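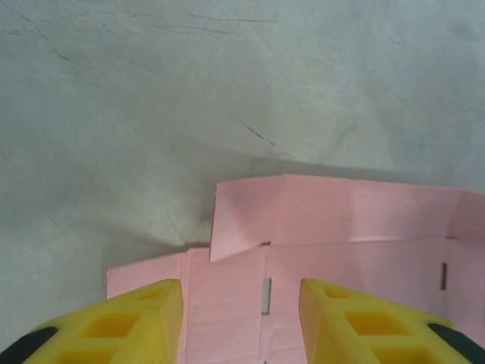

Pre-purchase safety checklist: Wumbei two-arm bench cell

Supplier: Stutetti
Site: Zisunwood packaging room, Padville
Inspection date: Sunday, March 10, 2024
Task on trial: folding pink carton blanks
Marks used: OK, Fix, Hold

1. Enclosure and frame

Posts secure at the back corners. OK
Wall panels sit flat with no raised edges. OK. The plaid pattern is busy but comes with the kit. Plain panels are a no-cost option and we would ask for them.
Vent strip below the rail clear of cardboard dust. Fix. Needs a brush out before each shift. Add to the cleaning sheet.
Front opening guarded while arms are powered. Hold. The light curtain is quoted separately and was not supplied for the trial. No hands past the rail until it is fitted.

2. Arms and mounting

Base plates bolted to the front rail, both sides. OK
Shoulder housings free of play when pushed by hand, power off. OK
Reach limits set so the arms cannot touch the walls. Fix. The right arm's limit was still on the factory value. We set it ourselves from page 106 of the manual. Stutetti should do this at install.
Emergency stop halts both arms together. OK, six presses, both arms each time.

3. Grippers and carton handling

Fingers free of cracks, recesses clean. OK
Pinch point at the gap between the fingers marked on the machine. Hold. There is a warning in the manual and no label on the arm.
Carton held without crushing at the default grip setting. Fix. The default is too strong for our board. Dropping it helped with the side flaps, although the slots still want a slower approach so the tabs don't catch.

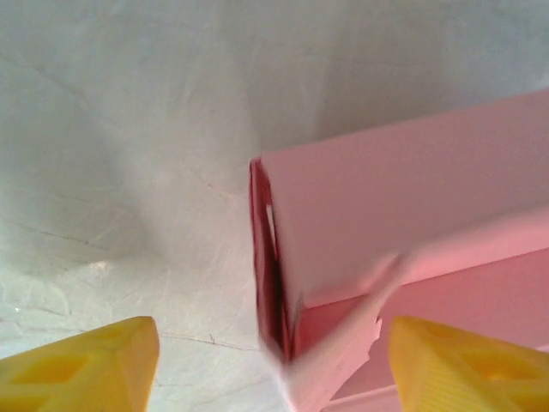

Torn blanks come out with the power off, never by reaching in between cycles. Scraps go in the bin straight away, as a loose piece under a finger will throw out the next pick.

Work surface level and wiped down. OK

4. Cables and electrical

Purple cables follow each arm with enough slack at the shoulder. OK
Loops below the rail kept clear of feet and trolleys. Fix. They hang lower than we would like. Clips requested.
Circuit board under the left base covered. Hold. Wiring is exposed and a cleaner's cloth could snag it.

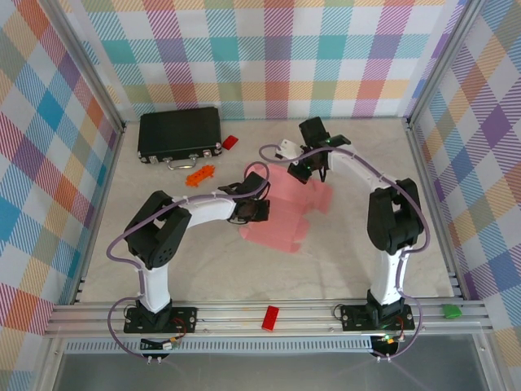
Stutetti has offered a cover kit for this at $120, which we think should be in the base price.

Status light on the right base can be seen from the operator's stool. OK

5. Running record

Trial cycles completed: almost 200
Injuries or near misses: none
Next inspection if purchased: November

Result: not passed for general use. Trained operators only until the Hold items in sections 1, 3 and 4 are closed.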